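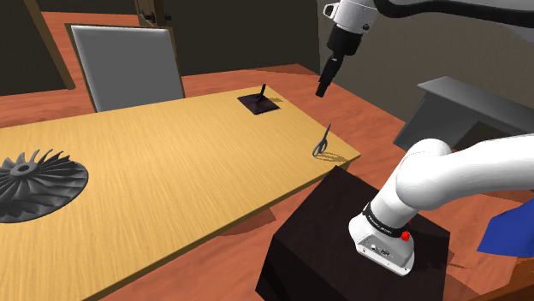

**Skuvard opens its tabletop simulation kit to small shops**

Skuvard has put its simulation kit for single-arm cells on general sale, after running it with a handful of customers since last year. The kit is software only. You get a library of rooms, tables, arms and parts, and you use them to work out a pick job before you buy or move any hardware.

We have had a copy at the Prindstead office for 13 working days. Most of that time went into one of the supplied rooms, a wood-floored one with a long table and a white and black arm on a black pedestal off one corner. It is closer to somebody's workshop than to a factory cell, and there is more in the background than we needed. You can switch the furniture off, but we left it on.

**What you get**

The base license comes with 326 part models. They are a mixed bag, and that suits the job. Our test layout used a turbine impeller, a pair of scissors and a small black stand, spread well apart on the tabletop. The impeller is the best of the three. Its fins curve properly and catch the light along the top, so a vision routine has real edges to work with. The stand is hard going for the opposite reason: a thin dark plate, a thin rod, and not much to take hold of.

Parts can be placed in any pose you like, including ones they would never hold on a real bench. Our scissors are set upright, with the blades pointing up. That is useful for testing an approach angle, but check your start poses before you trust a pick rate. We lost most of an afternoon to this.

**How it runs**

Setup took nearly 6 hours on a two-year-old desktop, and most of that was the download. After that the kit was steady. Moving the arm by hand in the viewer is simple, and the slender fingers are easy to follow against a plain wall. They are harder to follow over the pedestal, where black sits on black. A lighter pedestal color would help, and we have asked for one.

The reach check is the feature we would pay for. It marks the parts of the table the arm can get to with the gripper pointing down, and it redraws when you drag the base. With a long table and the arm at one corner, it is worth running early. We moved the pedestal twice before we were happy with the far end.

Shadows are drawn but they are soft, and there is only one lighting setup in the base license. If your real cell sits near a window, plan on doing the camera work again on site. The Kemppainen add-on has more lights and a better camera model. It is sold separately, and we have not tried it.

**Price and support**

The base license is $1,166 per seat per year. Support is by email only, and our three questions were each answered the next day. Pliswood users can bring in their saved cell layouts, though ours lost its part names on the way and we had to type them in again.

Skuvard says an update in July will add a second gripper and fix the import. We will keep our seat until then and run the same layout on the new version.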